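Motance Handheld Manipulation Set: collection rules and data card

Maintainers: Oliwia Sowa, Witold Krawczyk
Status: rules frozen in November, card still being edited

Scope

700 episodes of tabletop tasks, recorded with two handheld grippers per operator. 153 of these are keyboard wiping. The rules below apply to all tasks unless a task sheet overrides them.

Operator rules

1. One gripper per hand for the full episode. Do not swap hands.
2. Keep at least one marker face of each cube toward the head camera. Sleeves above the wrist.
3. Check the status light on both cubes before you start. If either is off, do not record.
4. Start and end with both grippers open and clear of the objects.
5. Bare fingers do not touch task objects between start and end. If they do, discard the episode.
6. Maximum length is 100 seconds. Longer takes are rejected on upload.

Table rules

Objects outside the task may stay on the table if they do not block the work area. Do not tidy between episodes of one session; move things between sessions so that layouts vary. Keep cables out of the gripper path. Chairs may stand anywhere the operator does not need to step.

Task sheet: wipe keyboard

Objects: one keyboard, one cloth. The keyboard may lie at any angle. Pinch the cloth with one gripper and wipe along the rows. The second gripper may steady the keyboard or stay idle near the table edge.

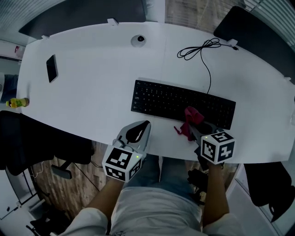 Review

Each episode is checked by someone other than the operator. Reject codes:

R1 marker tracking lost
R2 hand contact with a task object
R3 cloth dropped and not picked up again
R4 wrong task label

R3 is not applied if the cloth is recovered with a gripper. Up to 9 rejects per session are tolerated; above that, the whole session goes to Witold for a second pass.

Known issues

Bystanders appear in part of the footage. Faces are blurred before release, clothing is not. Report missed faces to Oliwia with the episode number.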